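Grallirine Two-Arm Bench Kit

Item 305
Supplied by Stasel
Page updated 2020-12-16

Description

The Grallirine kit is a pair of arms for light bench work: picking up leads, holding plugs, driving small screws. It is sold to repair shops and small assembly rooms that want to find out which chores a machine can take over and which still need a person.

Each gripper has two fingers on parallel linkages, with pivot screws you can reach without taking the arm down. Loose cable is still the hardest thing we ask it to handle – it bends, loops and slides under other parts.
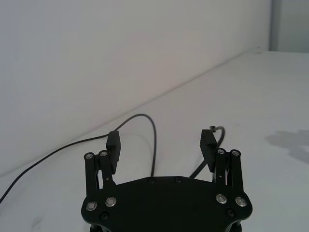
Gripper open over the bench, with two thin black cables on the white top.

What it does now

Picks up rigid parts and molded plugs from a plain, well-lit surface. Holds a part level while a second tool works near it. Runs 3,000 cycles between finger pad changes.

What it does not do yet

Untangle cables. Fold cloth. Find a socket by feel. Erdal Çetinkaya ran our August trials at the Raltetti repair shop and still recommends an operator within reach for any job with free cable. A lead gripped at one end leaves the other end free to swing, and the arm has to allow for that before it can plug anything in.
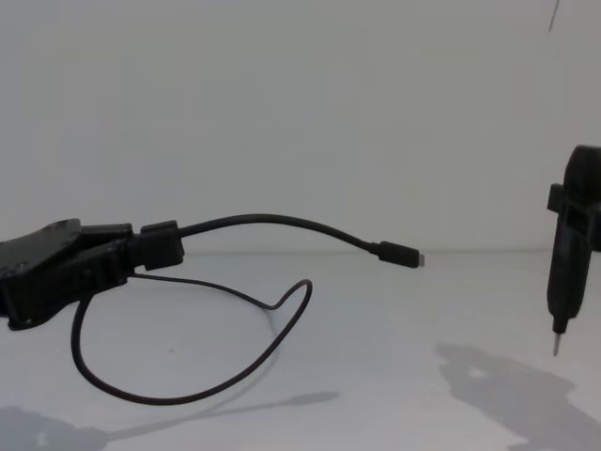 In the box

Two arms with mounting plates
3 sets of finger pads
Bench clamps and power supply
Erdem control software, one seat

Service

Pads are a shop-floor swap. Linkages should be checked every 2,000 cycles and the pivot screws tightened if there is play. For parts and repairs, ask for Şengül Avcı at the Stasel service desk and quote the item number.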